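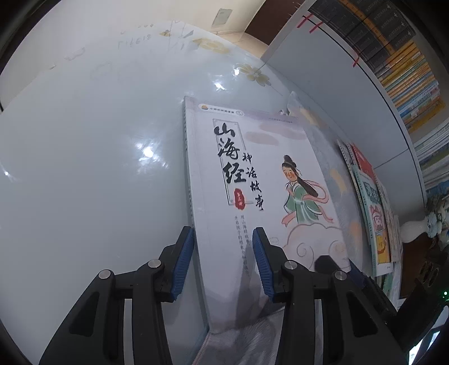 A paperback of stories from 山海经, with a robed figure and clouds on the cover.

Keep the Books Where Children Can Reach Them

By Itzel Barajas

Our branch in Ventura moved 400 children's books last January. They had been on tall shelves along the back wall, spines out, sorted by language and then by author. We put them face up on low tables near the door. Over 93 of them were in languages other than English, and most of those had not been checked out in five years.

I think every small library should do the same, and I think parents should do it at home.

A spine tells a six-year-old very little. If the child can't read the language yet, it tells them even less. A cover is different. A child who knows no Chinese can see a woman in a green robe with a pink sash and want to know who she is. Then somebody has to read it to them, or find a grandparent who can. I have watched that happen at our tables with children whose families speak Spanish at home and had no plans to borrow anything in Chinese.

The usual objection is mess. Books laid flat get pushed around and put back in the wrong place, and we spend 16 minutes at closing time straightening them. I don't mind that. A shelf that stays neat all week is a shelf people are walking past.

The other objection is wear, especially for paperbacks. Corners bend. We tape them, and when a book is past taping we buy another copy.

At home it takes even less. Clear the end of a table, put out a few books with the covers showing, and change them when the children stop picking them up. Leave the old stories in with the new ones.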